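Stripping a bed for washing: order of work

Pull layers from the top down and sort them as they come off. Shake out a knitted blanket and fold it before it goes on the pile — raised stitches snag on zippers. 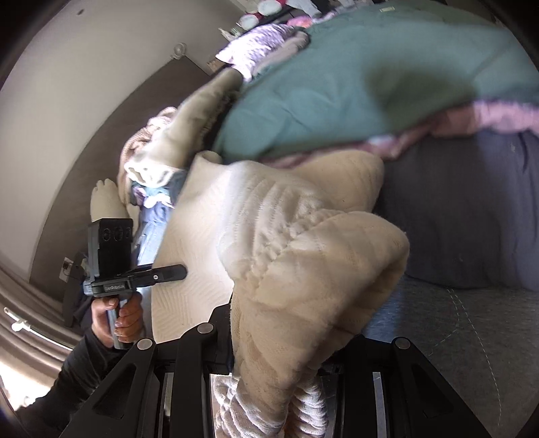

**Girnivgate Residence — Linen and Laundry Team**

Wash knits alone, in a mesh bag, cold. Spin at low speed and dry flat. Quilted pillow covers with an elastic edge come off from the elastic side; ease out one corner at a time.

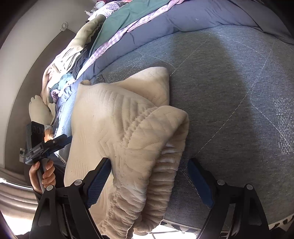

Vacuum the bare mattress along the stitching, then the edge trim. Leave it uncovered for 20 minutes. Comforters need a 70-liter drum or larger. Keep the spin under 1,000 rpm. 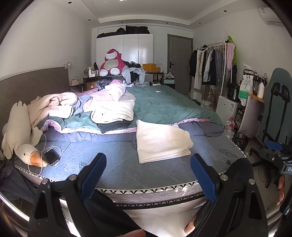

*Mattress bare in front, comforter and other bedding farther back.*

Page updated 12/12/2024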